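Gripper Stall and Unexpected Closing: Your Questions Answered
Wistimton Lab Help Pages 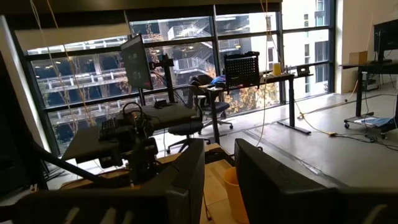
First of all, thank you to everyone who wrote in after the September fault. We know a gripper that closes when you didn't ask it to is unnerving, and we'd much rather get ten notes on the same problem than none at all.

What went wrong?
The left finger on the Gareck arm stalled partway through a close, and the controller kept pushing. When the finger came free it snapped shut a good deal faster than it should have. Elmarie Van Wyk went through the logs (all 2,961 cycles of them, bless her) and found the stall warning had been raised at cycle 969 and then cleared itself without telling anyone.

Was anyone hurt?
No, thank goodness. Valtteri Rantala had a glove pinched and his hand was fine, but we treat a pinched glove as seriously as anything else.

Can I still use the arm?
Yes, once you've loaded the new settings. The gripper now gives up after 8 seconds of stall and stays put until a person resets it. Please don't raise that limit, even if your task seems to want it - come and talk to us first.

What should I do if a finger sticks?
Press the emergency stop and wait 30 seconds before you reach in. Don't pull on the finger, tempting as it is. Write down what the arm was holding and the cycle number, then send both to Fengying Qin.

Why did the warning clear itself?
We're still working on that one. Our best guess is a loose connector at the wrist, where the cable flexes every time the arm turns over. Sturell, who supply the connectors, have the old part on their bench now.

Do the other workstations have the same problem?
Only arms with the older wrist cable can be affected. If you aren't sure which you have, Chrysoula Alexiou keeps the list and is always happy to look it up for you.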